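Hello Janaína, and hello to everyone at Garis who reads these over lunch,

You asked for something shorter than the February report, so I'll try! We're well into the oral history work now and I'm enjoying it far more than my inbox would suggest.

The big news is that the bakery recordings are done. Walter Apaza sat with me for two very long afternoons and talked about night shifts at Zurkeretti, the flour deliveries, the strike, and a foreman he still won't name (I did try). His daughter has lent us the family's pay books as well, and they're lovely things, all pencil and thumbprints. I've got them until the end of the autumn.

Transcribing is slower than I promised you. I'd planned on an hour of tape a day and I'm managing rather less, mostly where people talk over each other or slip between Portuguese and English halfway through a sentence. Dirceu Brito is checking the Portuguese passages for me and has already saved me from one awful mistake about a christening.
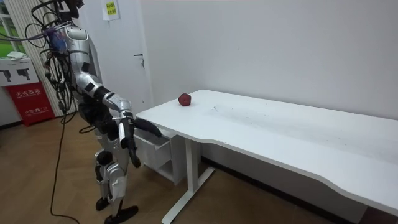
Money next. We've spent £2,682 of the grant so far, nearly all of it on transcription help, travel and the new recorder. The old recorder had a hum on it that I couldn't get rid of, so I'm glad you let me move the catering money across. Printing is still to come. Favano have quoted for 200 copies of the booklet and I thought it was fair, but I'd like your say-so before I sign anything.

I'm less happy about the mill side of things. I hoped to have seven people recorded by now and I'm short of that. Eero Leinonen was keen and then went into hospital for his hip, so we've put him back until he's home and bored. Washington Bastos would like to write his memories down instead of being recorded, and I've said yes. I know the plan says audio, but his letters are very funny and I'd hate to lose him over it.

Could you let me know about the booklet quote, and whether you still want the consent forms posted or if scans will do? I've got a fat envelope of them on the hall table either way.

All the best, and thank you again for the extra month, it's made such a difference!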